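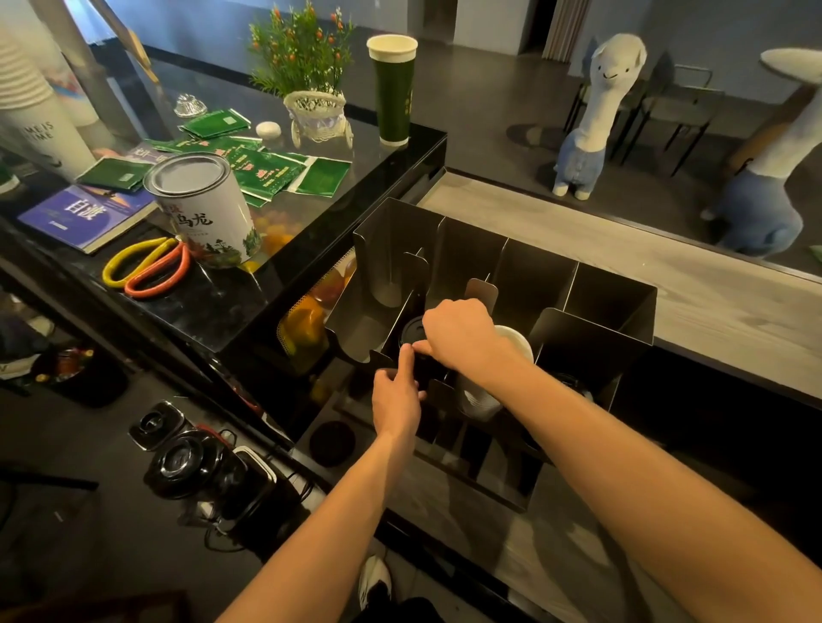

Surely the arm should've stopped at the first double lid, one reply on our tracker said. Yep, it should have! Musus v2 kept going, stuffed a second lid onto a cup that already had one, and jammed the wrist.

# Lonetti lids: fault notes

I trained Musus on 416 clips of people handling cups and lids by hand. On the robot it picked up doubles 46 times, and 23 of those ended in a jam.

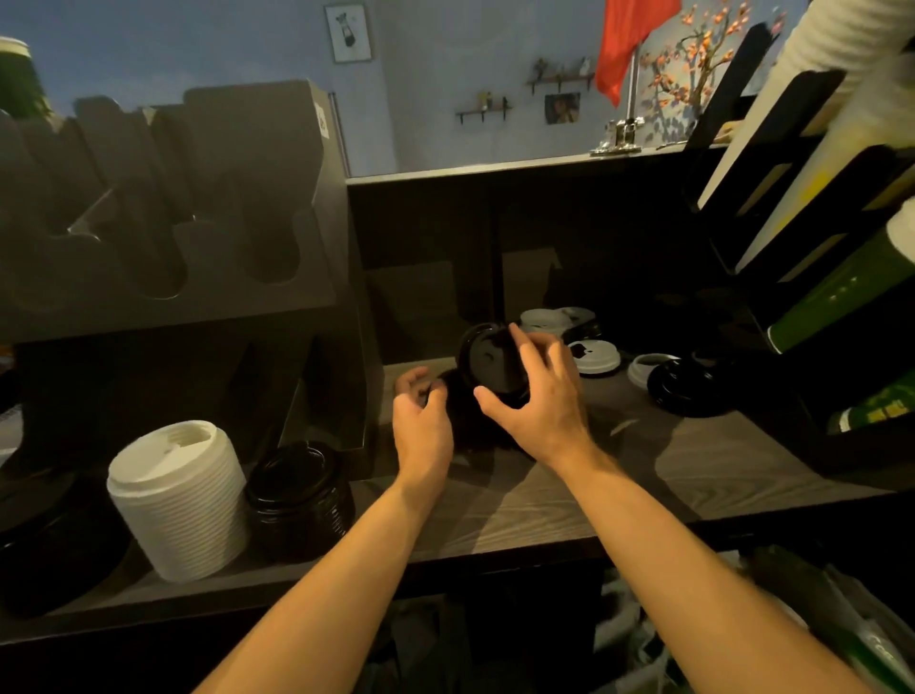
The bigger worry is the retry loop. When a pick failed, the arm pushed down harder (my bug, I'd left the force cap off after a test in June), and it did that with fingers nearby.

## What I changed

- force cap is back on, and it's checked at startup
- a failed pick now stops the arm
- restart needs a person at the button 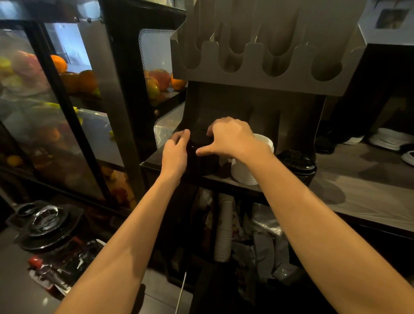

Wouldn't a scale under the gripper catch doubles sooner? That came in from Carrasco, and I'd love to try it once the cap has had a proper run.

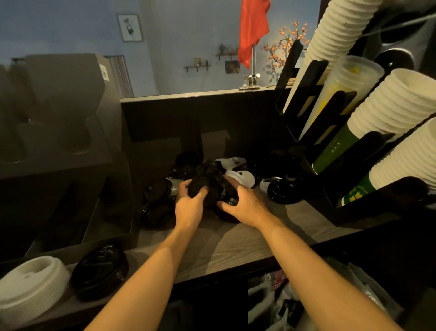
Labels are the other weak spot. I only had "stack" and "single" in v2, so anything messy got shoved into one or the other. A heap with black and white lids tipped every which way, or a black lid sitting flat on a white one, needs its own tag. I'm adding "pile" and "mixed pair" now, and until that's merged please don't train on the `clarolside` split.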